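How to Write a Short Summary of a Sociology Text
June - by the Tisten study pages

Read the chapter once without a pen. On the second reading, mark only the main claim and the evidence for it.
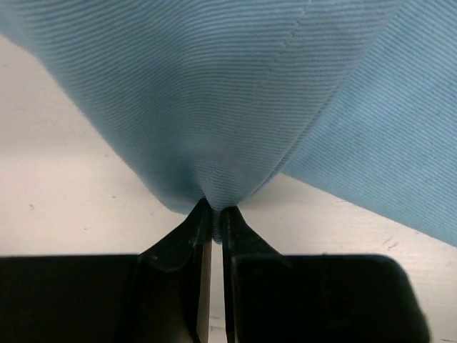

Then close the book and write the claim in your own words. If you can not do this, read the first and last pages again - the claim is often there.

Next, add the evidence. A summary of 600 words is enough for a chapter.
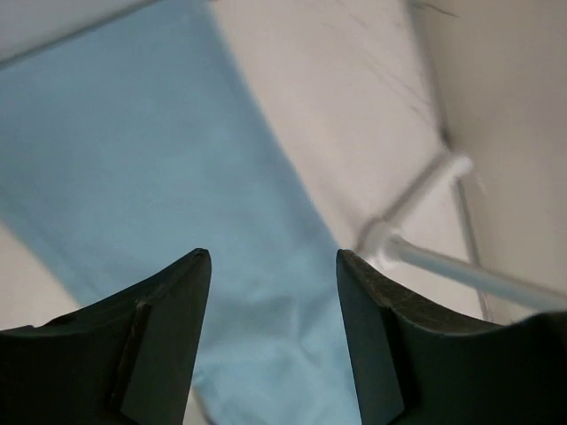 Should I put my own opinion in the summary?
Keep it for a separate paragraph at the end.

Check that every idea has its page number.

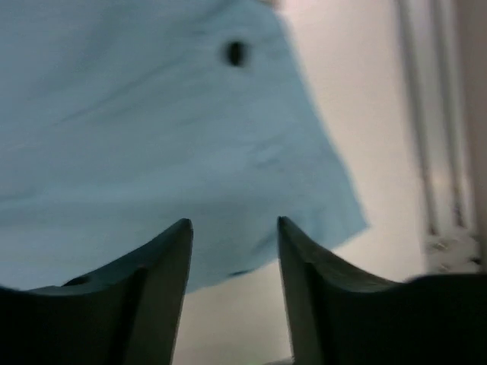

Abstract words like "norm" or "role" need a small example beside them. Choose a thing from daily life. A light blue cloth with faint creases will do: ask who in a household is expected to iron it, and you have a norm to write about.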